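Etton Open Cube Shelf, white

Reviewed 25 Feb 2021

I bought the Etton after looking at the Hurero, which has doors I didn't want. The box was heavy and I needed a second pair of hands to get it indoors. Putting it together took an evening. The panels are marked with stickers, but the instruction sheet uses a different set of letters, so lay everything out first and match the parts by size.

The finish is smooth and plain white. A few small dark screw holes are left showing on the panels. Caps were not included, and I haven't bothered to buy any.
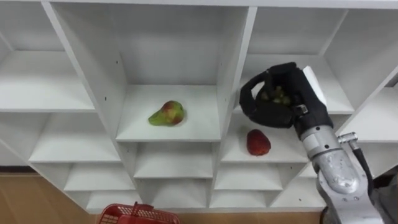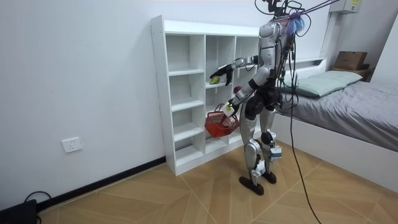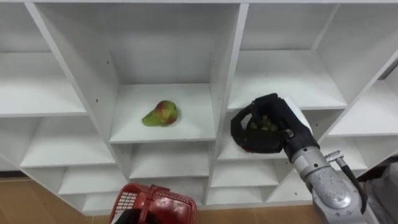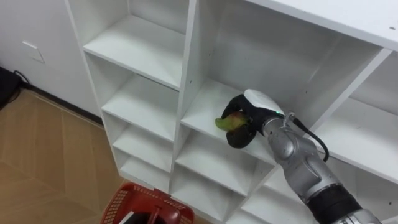
Fruit looks good on white, and a single pear is easy to spot from across the room. The shelves have no lip at the front, so anything round should go toward the back. Pear juice wipes off with a damp cloth. Berry stains need dish soap and should be cleaned the same day.

Two complaints. The back edges are not finished as well as the front ones, and the replacement screws I ordered from Etton took 30 days to come. It does not rock on my floor, which my old Kavalico shelf always did. I would buy it again at the sale price.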